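Surface and Mark: Looking at Decorated Tableware
Unit 4 handout — Glaze, brush and seal
Course tutor: Gemma Yeoman. Studio sessions: Rawiri Gilchrist

Welcome back! Last unit was all about form (foot rings, wall thickness, why your bowls slump), and I know a few of you were itching to get to decoration. Well, we're there. This is my favorite part of the course and I have tried to keep the notes short, without much success.

Before the session, please read these notes and bring one plate from home. It can be a good one, a chipped one, a thrift store one. Plain is fine too, but try to find something with marks on it, and wrap it well if you come by bus.

1. Start with the ground

The ground is whatever the decoration sits on. On a glazed plate that usually means the color of the glaze, plus whatever is going on inside it: specks, pooling, crackle, small pinholes. We tend to call a plate "white" or "cream" and move on, so stay with it a little longer. Is it a yellow cream or a pink one? Does the color change at the rim, where glaze often runs thin? Speckle can come from iron in the clay body or from something added to the glaze, and you can't always tell which by eye. Write "speckled" in your notes and leave the cause open unless you know it.

Black on a pale ground is about the strongest contrast you can get on tableware, and a small touch of red beside it goes a very long way. I could talk about this for an hour — and in the evening class I once did.

2. Brush marks

A brush mark keeps a record of speed and pressure. A thin slanted line feels quick. A long tail makes the eye travel. Loops and dots in a loose script have a bounce to them that no stiff outline will give you. You don't need to read the characters to see any of this, although of course reading them adds another layer, and anyone in the group who can read a script on the table is warmly invited to teach the rest of us.

One caution. Brushwork on a plate may be painted by hand, or it may be a printed transfer made from someone's brushwork. Look for repeated marks on other pieces from the same set. Two plates with exactly the same wobble in the same stroke are almost certainly printed, and they can still be lovely to eat from.
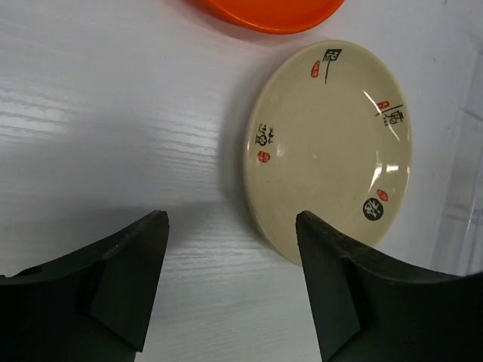 Page last changed: July, by G. Yeoman

Look at how the black and red work together on the cream plate. Each black marking has its own small red seal stamp close by, four pairs in all, set in the inner area near the rim. The markings are all different in weight. One has a long vertical tail, another is a thin slanted stroke, and the solid black circle reverses everything by carrying its character in white. I love that circle! It's the heaviest thing on the plate, and it makes the looser writing seem lighter still.

3. Seals

On paper, a red seal commonly gives the name of the artist or an owner, and it is pressed on after the brushwork is done. On tableware the seal is often borrowed for its looks. Treat it as part of the composition first: how big is it next to the character, and is it above, beside or beneath? Cover one with your fingertip and see what the plate loses.

4. Gloss and light

A glossy glaze gives you reflections whether you want them or not. A curved streak along the inside of a rim tells you about the curve of the wall, and a squarish patch of glare may just be a window or a lamp. Tilt the plate and watch which shapes move. The ones that move are light, and the ones that stay are decoration. Draw only the second kind on your first sheet, then add the highlights on a second sheet.

5. Studio exercise

Cut a circle of newsprint the size of your plate. Using black ink and one soft brush, make four marks, no two alike in weight. Let them dry, then add red with the end of a cut eraser. Move the circle around on a strongly colored sheet and then on a pale one. Rawiri has set aside 200 sheets of newsprint, so be generous with yourself and make lots of bad ones early.

When you have a layout you like, repeat it on a bisque tile with underglaze. Tiles go on the Zokport shelf by the kiln, name scratched on the back.

For next time

Reading: Hebden, chapter 14, on borrowed marks. The Trummer essay is optional and rather dense, but the plates section is a joy.

Bring: your newsprint circles (all of them, please), a soft pencil, and an apron.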